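Why do curtains hang in folds?

Have a look at a curtain in your house. Unless it is pulled very tight, it won't be flat. It will have wavy lines running from top to bottom, and those lines are called folds.

Folds start with the width of the cloth. Most curtains are made much wider than the window they cover. When a wide piece of cloth has to fit into a narrow space, the extra cloth has to go somewhere, so it bends forwards and backwards. People who make curtains call this extra cloth "fullness". A curtain with a fullness of 2 uses twice as much cloth as the width of the rail.

Gravity does the rest. It pulls every part of the cloth straight down, and that is why the folds run up and down and not sideways. A thick, heavy cloth such as velvet makes big, round folds. A thin cloth such as cotton makes smaller ones, and they move whenever a breeze comes in. Some curtain makers sew little weights into the bottom hem to keep the cloth hanging straight.

What about the colour?

A curtain can be dyed one colour all over and still look lighter in some places than others. The parts of a fold that face the light send more of it back to your eyes. The parts that face away, or sit deep inside the fold, send back less, so they look darker. Artists call this shading, and they use it to make a flat drawing of cloth look real.

Black cloth soaks up most of the light that lands on it. It still sends a little back, so under a light even a black curtain can look grey. 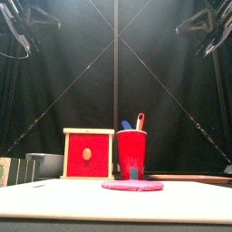 A black curtain with soft folds. The upper middle looks a little lighter than the sides.

Theatres use a lot of black curtains. The ones at the sides of the stage are called legs, and they hide the actors who are waiting to come on. Stage curtains are often made of wool or velvet, as the fuzzy surface of these cloths doesn't shine under bright lamps.

Try it yourself

You will need a tea towel, a ruler, a torch and a friend to help.

Hold the tea towel flat by its top corners. Now move your hands together until they are half as far apart as they were. Count the folds.

Ask your friend to turn off the room light and shine the torch from above, then from the side. Which way makes the folds easier to see? Try again with a heavier cloth, such as a bath towel, and draw what you notice.

Words to know

Fullness: the extra width of cloth in a curtain.
Hem: an edge of cloth that is folded over and sewn down.
Legs: tall, narrow curtains at the sides of a stage.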